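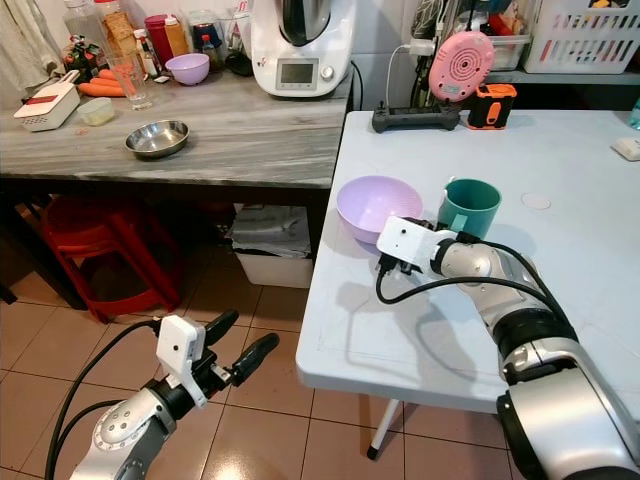
Mug

Print this page | E-mail this article

A mug is a drinking cup with a handle, used mostly for hot drinks such as coffee, tea and cocoa. It is larger and thicker than a teacup and is normally used without a saucer. Mugs are also used for soup and for small portions of food.

Form

Most mugs are straight-sided cylinders with a flat base and a single handle shaped like a C or a D. A thick wall slows the loss of heat and keeps the outside of the cup from getting too hot to hold. Tapered mugs can be stacked, and cafeterias often prefer them. Barrel-shaped mugs hold more for their height but are harder to store.

Materials

Early mugs were carved from wood or bone, or shaped from clay by hand. Metal mugs came later and were durable, but the rim could burn the lips. Stoneware is fired at a high temperature and holds liquid even without a glaze. Earthenware is fired at a lower temperature and needs a glaze to keep from soaking up its contents. Enameled steel, glass and plastic are also common – the last two mainly because they are cheap to mold.

Production

Factory mugs are made by pressing soft clay in a spinning mold or by pouring liquid clay, called slip, into a plaster mold. Handles are usually cast separately and joined to the body with slip before drying. At Fuletholm, the old pottery works fired its mugs twice, and a single load of the larger kiln held 800 pieces. The Manninen pottery fired smaller loads of 189 and sold seconds from a shed by the gate.

Decoration

Patterns are applied by hand, by stamp or as printed transfers. Transfers placed over the glaze wear off sooner in a dishwasher than those placed under it.

See also: Beaker, Stein, Tankard, Teacup

Contact us | Copyright Datance Reference | Back to top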